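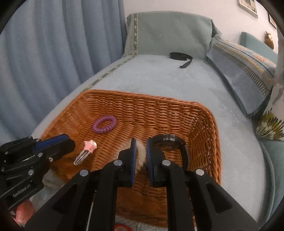 Where should hair ties and clips live when they aren't in your hair?

In one shallow basket, kept in the room where you do your hair, with nothing else allowed in it.

I came to this slowly, after 18 years of fishing elastics out of coat pockets and the bottom of the Canard tote I take to the market in Grevcombe. For a long while I owned a very handsome chest from Naseri with 16 tiny drawers, and I loved it dearly (I still do, it holds buttons now), but at seven in the morning I was never going to open drawer after drawer looking for a scrunchie!

A wicker basket asks so little of you. You can carry it to the bed, sit down, and see the purple spiral tie and the pink star clip right away, and when you're finished everything simply goes back in. Look for a fairly tight weave, though, as thin prongs love to poke through a loose one, and run a finger along the inside before you buy, feeling for rough ends that might snag a soft scrunchie.

The small shop at Luvside sells baskets in two sizes, and I'd take the smaller. A big one fills up with receipts and lip balm before June is out. Mine gets tipped onto the bedspread every two months, the stretched elastics go in the trash, and the rest goes home again.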